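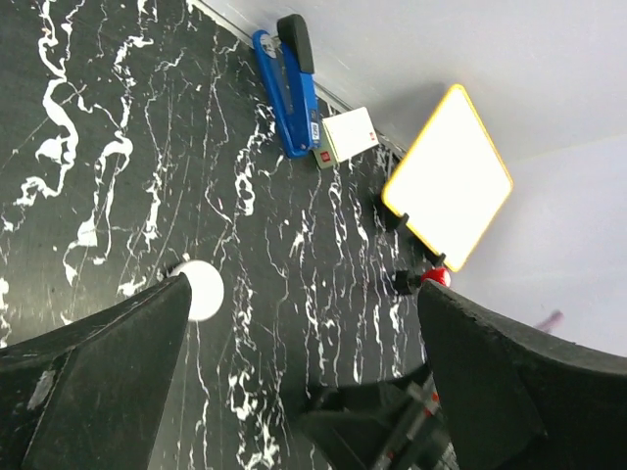 One comment under my last post said that a written prayer is a dead prayer, that Matthew 6 settles it, and that if I need a book in my hand to talk to God then I should ask myself how well I know Him. I've had that comment open for most of the week. I think it deserves more than the two lines I gave it.

For new readers, the last post was about the Fenitz prayer book. It was first printed in 1693 for small house meetings that had no pastor most of the year. There is a morning prayer and an evening prayer for each day of a 30-day cycle, then prayers for sickness, travel, planting, a death in the house and so on. Our church in Utgate found a box of reprints in April when we cleared the back closet, and I took one home. I have been through the cycle twice and am partway into a third.

I grew up with the same view as the commenter. In our house you closed your eyes and said what was on your heart, and anything read off a page was for the kind of church we had left. My father prayed well that way. I never did. By my teens I had a set of phrases I used every night in the same order: be with the sick, be with the missionaries, thank you for this day. I could say the whole thing while thinking about my math homework. It wasn't written down anywhere, but it was as fixed as anything in the Fenitz book and a good deal thinner.

So I don't read Matthew 6:7 the way the commenter does. The verse warns about vain repetitions and people who think they will be heard for their much speaking. Two verses later Jesus gives the disciples a set of words. Luke has Him doing it after they ask to be taught. He also prayed the Psalms, which were written out long before and sung over and over. In Gethsemane, Matthew says He went away a third time and prayed the same words. I can't get from there to a rule against repeating a prayer. The problem has to be in the word "vain."

I will grant the commenter some of this. In the second cycle I had mornings where I read the page, closed the book and could not have told you what it said. There is also a habit I don't like in myself of feeling that the day's praying is finished when the page is finished. A person could go years like that. I asked at the Ansari Street study whether anyone else had this trouble and most of the table said yes, including two people who never use a book.

What I do now is simple. I read the prayer slowly, out loud if the house is empty. Then I stop and add whatever the prayer brought up, in my own words, even if it is only a sentence. The prayer for day 12 asks for patience with "those who share my bread," and that one has taken me a while every time I come to it. I would never have thought to ask for that. I would have gone on asking for the sick and the missionaries in general.

A few people wanted to know where to get a copy. Zedumero Press did the reprint we have, the plain gray one. The type is small and the old spelling has been left alone in places, so it is slow going at first. The prayers for the sick are in the back, after the index, for some reason. If you only want to try one, start with the evening prayer for the first day. It is short.

The hymnal question I will leave for another time. Somebody asked if the same argument applies to singing, and our hymnal has 802 numbers in it, and I don't hear anyone calling those dead words. I want to look into it properly before I say more, and I need to borrow the older edition from church first. We are also due to read Luke 11 at the study next, so I may have to change some of what I wrote here.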